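The quiet bench at Statuvport

Text by Sulastri Halim

In the long building that Cumolska rents near the harbor of Statuvport, the loudest thing before lunch is the coffee machine. I had expected conveyor belts and yellow arms behind a fence. The company assembles and checks bathroom fittings, and it has 55 employees. Two years ago it decided to automate part of the handling, and it began with the people who were already doing it.

The method is simple to explain. A worker takes a hand-held gripper and moves the parts with it, as a robot would have to move them. The recordings go to Bivard, the firm which prepares the software. Later, an arm tries the same movements at a test station in the next hall.

"My hands know things that I cannot say in words," Gianni Lo Presti told me. He has worked with seats and hinges for 27 years. "With this tool I had to learn to be slow again. In the first week I was angry every evening."

He is not angry now, but he is also not in love with the machine. The arm can lift a seat and put it down in the right place. It still has trouble with small fittings, above all the clear ones. Gianni repeats these for it, sometimes 600 times in one month, with the parts placed a little differently each time.

What has changed for the people is first of all the day itself. Before, the shift was measured in finished pieces, and a good shift was 343. Those who record are now paid by the hour, and they rest their wrists more often. Some like it. A younger colleague asked to go back to packing after three weeks — she missed talking, and it is hard to talk while you think about every finger.

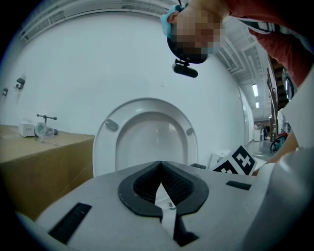 Recording with the hand-held gripper, a toilet seat among the parts.

There is also the question which everybody asks at the coffee machine. When the arm has learned enough, who will still be needed? The management has promised in writing that no jobs will be cut before next September. After that date the paper says nothing. Gianni keeps a copy in his locker.

He would like the workers who teach the machine to get a new job title, and a better wage with it. The talks are still open. When I left, he was already back at the bench, and the next hinge was waiting.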